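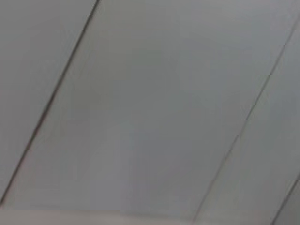 Figure 2. Ceiling panels and joints, wrist camera.

Research > Service robotics > Working papers > Section 5

Print this page | E-mail this page

5. Looking for the work: wrist-camera views in household and workshop chores

5.1 What the arm has to go on

Most of the chores in our list begin with a search. Before a cloth can be folded or a tray of parts sorted, the arm has to point its camera at the right place and know that it has done so. A person does this without thinking. For a machine with one small camera at the wrist, the view changes with every turn of the last joint, and a good share of what it records has nothing to do with the chore.

Figure 2 is a view of this kind. It shows plain grey panels with thin dark seams running between them on a slant, and a paler band low down on the left and in the middle. There is nothing to pick up and no part of the arm to measure against. The leftmost seam is clear enough to follow, but the middle one is faint and almost disappears for part of its length. A planner given only this view has a direction to work with, from the slope of the seams, and very little else.

We dwell on such views as earlier reports from our group left them out. Galindo and Joseph scored the Tridska planner only on views in which the target object was at least partly visible. That was a fair test of grasping, but it told us little about whether the machine could be left to do a chore from start to finish.

5.2 Chores and scoring

The trial covered 13 chores. Eight were household jobs, among them folding towels, loading a dish rack, wiping a worktop and putting shoes on a shelf. The other five came from the shop floor at Brusto, where small metal fittings are sorted, boxed and labelled by hand. Each chore was attempted 33 times with the same arm and the same planner settings. The household trials were finished in June and the workshop trials followed.

An attempt was scored as complete only if the end state was accepted by a person who does that job regularly. Sowmya Devadiga drew up the acceptance rules for the household chores and Ajith Lobo those for the workshop. The rules are short. A towel, for instance, passes if its corners meet within two fingers' width and it can be stacked. We did not score speed, although every attempt had a time limit set well above what a person would need.

If the planner lost the target it was allowed to search again, but nobody could move the arm by hand. Stopping and asking for help counted as a failure. Lobo argued against this rule, on the grounds that a new worker who asks for help is doing the job properly, and we agree that it is strict. It was kept so that the household and workshop figures could be compared.

5.3 Recovering from an empty view

The planner has two ways of dealing with a view that contains no known object. The first is to go back along the last stored path until something familiar comes into sight. The second, added by Evangelista, looks for long straight edges and uses them to estimate which way the camera is tilted. Seams such as those in Figure 2 are suited to this, being close to parallel and few in number. The spacing between them is a poorer guide, as the planner has no way of knowing how wide the panels are or how far off they lie.

Going back along the path was the more dependable method in the workshop, where the fittings stayed put in their bins. It did less well with towels and other soft things, which had often shifted or been dragged by the time the camera returned. The edge method was quicker when it worked. Its main fault was that it accepted any straight line, and in the dish rack trials it several times took the wires of the rack for the edge of a surface and turned the wrist the wrong way.

Blur was a trouble for both methods. A soft edge still gives a usable direction, but small kinks along it can be read as a change of angle, and the planner then corrects for a tilt that is not there. Taking a second view with the wrist held still removed most of these errors - at the cost of a pause that the workshop staff found irritating to watch.

5.4 Can it be left to get on with the job?

For sorting rigid fittings into fixed bins, we would say yes, with a person within call. For the household chores we would not. The arm could do each separate step of folding a towel, but too many attempts ended in a search that ran out the clock. The Nudeck gripper used in the second set of trials held cloth more firmly and made no difference to this. Section 6 gives the completed attempts chore by chore.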